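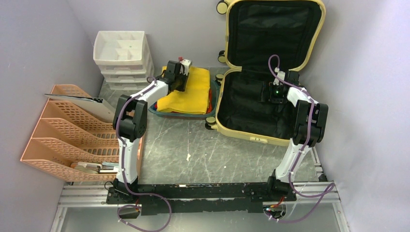
Two arms on a shared rail, with the teal tray behind.

About Wusow Key & Cabinet

Wusow supplies key cabinets, deposit safes, cash boxes and locker locks to workplaces across the UK. We sell to letting agents, garages, care homes, schools, hotels and anyone else who has more keys than hooks to hang them on.

The business was started by Dede Baidoo, who had spent several years fitting and opening safes for other firms. Many of the call-outs were to cabinets that had been bought in the wrong size or with a lock that did not suit the people using it. Wusow began as a short price list of cabinets that Dede was happy to fit and go back to. The list has grown to 126 products, and we still turn down lines when we can't get spare parts for them.

What we sell

Our key cabinets start at 30 hooks and go up to 820. The smaller ones are wall mounted and can be put up by one person with a drill. The largest are floor standing and come in sections, so please measure your doorways and stairs before ordering. Most models can be had with a keyed lock, a mechanical combination or an electronic keypad.

The Trasitz range is our standard office cabinet, with adjustable hook bars and numbered tags. Warraich is the heavier range, with a thicker door and a deeper body for bunches of keys and vehicle fobs. Skillorel is the name we use for our locker locks, sold singly or in suites under one master key.

We also stock replacement tags, hook bars, battery covers, fixing kits and index sheets. If your cabinet is an older one and you are not sure what it takes, send us the number on the inside of the door.

Fitting and opening

We fit what we sell if you want us to. Fitting is quoted separately and includes fixing to brick, block or concrete. Stud walls need a backing board, which we can bring if we know beforehand.

Lost codes and lost keys are dealt with by the same team. We need proof that you own the cabinet or are authorised to have it opened, normally a purchase invoice and a letter on headed paper. We do not give out override codes by phone or email, including to existing customers.

Guarantee and returns

Cabinets are guaranteed for 4 years and electronic locks for two. Batteries are not covered. Unused goods can be returned in their original packing, except for locks made to a customer's own key number.

Getting in touch

The office is open from 8.30 am to 5 pm on working days, and we close for stocktaking at the end of December. Orders placed before 1 pm normally leave the same day if the item is in stock. Trade accounts are open to locksmiths, facilities companies and public bodies. Ask for an application form and allow a few days for us to take up references.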